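From: Raluca Ursu
To: tendport-household
Subject: Re: [tendport-household] waffle cloth has shrunk, am I doomed

On the Tendport household list, a member in Stovow wrote:

> I bought a waffle-weave tablecloth in August from the Hedlund
> outlet, very pleased with myself, and put it through a normal
> wash with the sheets. It has come out the size of a large
> bath mat. It used to hang well over the ends of the table
> and now it sort of perches there. Also it is covered in gray
> fuzz from a towel I forgot was in there.
>
> Is there any way back from this, or do I own a bath mat?
>
> Second question, does anyone iron theirs? My mother-in-law
> says yes. She says yes to ironing most things.

You own a tablecloth that is having a bad month. I have done this to three of them, so I speak with the authority of a repeat offender.

Waffle weave is mostly air. The little squares stand up because the threads pull in toward each other, and the first wash is when they pull hardest. The cloth you bought was stretched flat for the shelf. The cloth you have now is closer to the real one. Whoever wrote the size on the packet measured it on the best day of its life.

What I would do, in order:

1. Measure it while it's dry and write the number down. You'll want something to compare it with later, and memory is very kind to tablecloths.

2. Get the fuzz off before you wet it again. A tape roller only gets the tops of the squares and leaves the rest sitting in the hollows, looking smug. Use a brush with dense bristles, and go along the weave in short strokes, then across it. Put the cloth on a table for this. I tried it on my knees once and mostly brushed my trousers.
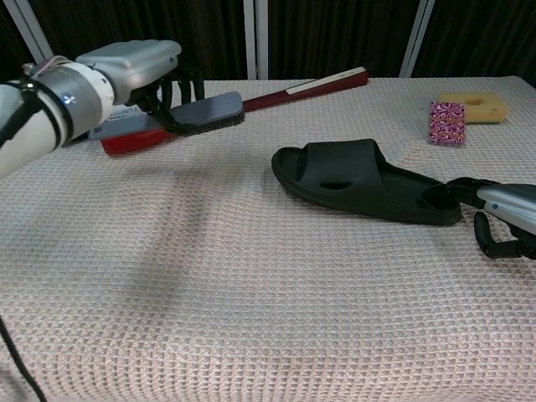
3. Soak it in cool water with a small squirt of hair conditioner. Yes, the stuff for hair. Give it 50 minutes, or one phone call with my sister. Rinse until it stops feeling like a fish.

4. Roll it up in a towel and press the water out. Please pick a towel that doesn't shed. I know you know this now.

5. Lay it out damp and pull, gently, from the middle toward each side. Go round it several times. If you haul on one corner you will get a tablecloth with a tail, and there is no fix for that except always seating the same person there.

6. Let it dry flat. Hanging it over a door gives you a crease down the middle that outlives most furniture.

On my last one I got back a bit over half of what I'd lost. The cloth before that gave me almost nothing, and I had to admit it had been cooked. If yours went in at 80 degrees with the sheets, I'd keep my hopes modest.

As for ironing, no. You paid for the bumps. I say this with respect for your mother-in-law, who I assume is on this list under another name. If it has to look smart for guests, shake it out hard while it's damp and smooth it with your palms. It should still look like a waffle when people sit down.

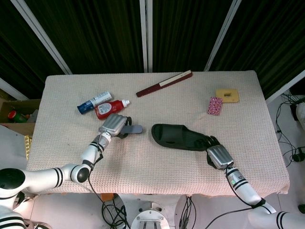
Pale pink waffle weave, spread over a rectangular table.

For the next one, buy it too long. I allow 8 inches over what I want at each end and wash it cold before it goes anywhere near a table. Gilance used to sell theirs prewashed, at a price that made me laugh out loud in the shop. I have since spent more than that on replacements.

Does anyone know if the half-linen ones behave any better? I have my eye on a mustard one and I would like to be talked out of it by somebody with evidence.

Raluca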